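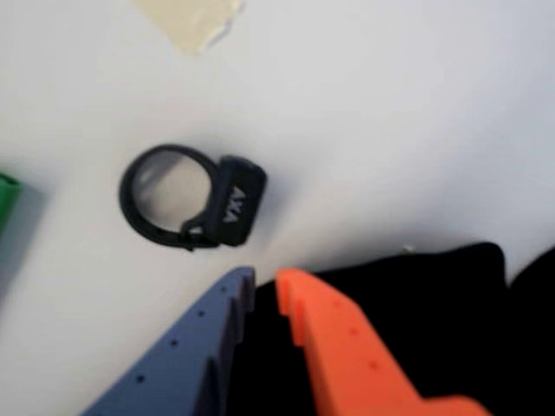

About Hedamow

Hedamow is a small robotics shop on Figueroa Street. We build and repair light robot arms and their grippers for companies that pack, sort and kit small goods. Most of our customers run between one and three arms on a bench or tabletop. We also teach them how to run those arms safely, and that part of the work has grown a lot since the fault described further down this page.

We started out making replacement gripper fingers. A customer would send us a finger that had worn or snapped, and we would send back a set that fit. After a while people began asking us to look at the whole arm, and then at the whole cell. We moved into our present space, put in proper benches, and took on repair and retraining work full time.

What we do

We service tabletop arms and hobby-class servos. We design fingers and mounts. We write pick routines for mixed items, meaning the ordinary stuff that doesn't come in a neat carton: pens, cables, scissors, tools, soft bags. Mixed items are harder than boxes. A bag has no fixed shape and a strap can end up anywhere on the table. A coil of cable may look like one object to the software and behave like several.

We don't sell arms, and we don't work on large industrial machines. If you need a fenced cell with a heavy payload, we will tell you so on the phone and give you the number of a shop that does that work.

The December fault

Customers ask about this, so we keep the account on our own page where anybody can read it.

In December we were finishing a sorting job for Trendstead, a mail-order company. The arm had to pick small items off a table and set them down in a marked spot. It had passed acceptance in our shop, with 100 picks in a row and no drops. We delivered it, and it ran well for most of its first week.

At pick 948 the gripper closed on an item and didn't open again. The routine sent the open command and the finger servo never moved. Our software had no check on finger position at that point in the cycle, so it assumed the item had been released and went on to the next move. The arm traveled back across the table with the item still in its fingers, caught the loop of a cloth bag, and dragged it. The operator reached in to free the bag. The arm was still powered and started its next move while her hand was under it. She got a bruise on the back of the hand. She hit the stop button and the arm stopped as it should.

Trendstead called us that afternoon and we had someone there before closing.
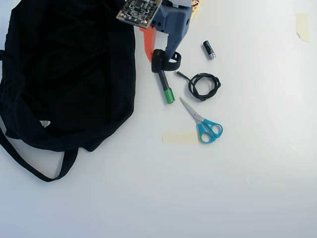
What we found

There were two faults. The first was mechanical. The servo lead had been routed too tight at the wrist, and the signal wire had broken inside its insulation where it flexed. It made contact in some positions and lost it in others. You could not see the break from outside. We found it by moving the wrist slowly through its range with a meter on the wire, and we should have caught it before delivery. Our acceptance test used the same short reach every time and never bent the wrist far enough.

The second fault was ours in software, and we consider it the more serious one. Wires break. The arm should have noticed that the fingers had not moved and stopped where it was. It kept going.

We also found that our printed instructions were weak. They said to "pause" the arm before reaching in. On that version of the controller, pause held the current move but let the queue resume after a timeout. The operator had followed an earlier habit from another machine, and our paperwork gave her nothing better to go on.

What we changed

Every routine we ship now reads finger position after each open and each close. If the reading is out of range, the arm stops and stays stopped until a person clears it at the controller. There is no timeout.

Wrist wiring gets a longer service loop and a clamp on each side of the joint. The acceptance test covers the full reach of the table, with soft items and straps included, and the wrist goes through its complete range.

We took the pause button off the operator screen. It says Stop now. To reach into the work area you press Stop and switch off motor power. We teach this on the first morning, before anyone runs a pick.

We refit every arm we had in the field with the new wiring and software at no charge. That took us into spring. Two customers chose to return their arms, and we refunded them. Trendstead kept theirs. 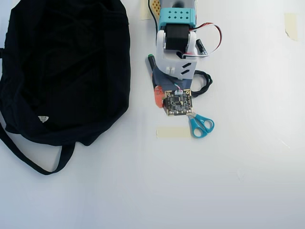
Bench work and testing

Returned arms are run on a plain white table with everyday items until we are satisfied with them, and faults are written down in a log we call Nullero, after the name of the first test script. Each entry has the arm's serial number, the routine, what happened and what was done. It currently holds 78 entries. Most are small, such as a loose screw or a pick that landed off its mark. Customers can ask for the entries on their own arm at any time and we will send them.

Training

Operator training takes up to 3 hours and is included with every repair or new routine. We do it at your site, on your arm. Refresher sessions can be booked through the office.

Reporting a problem

If an arm we have worked on does something you did not expect, stop it, turn off motor power, leave the items where they are and call us. Please don't restart it to see whether it happens again. The shop line is answered from 7 a.m., and after hours it forwards to whoever is on call.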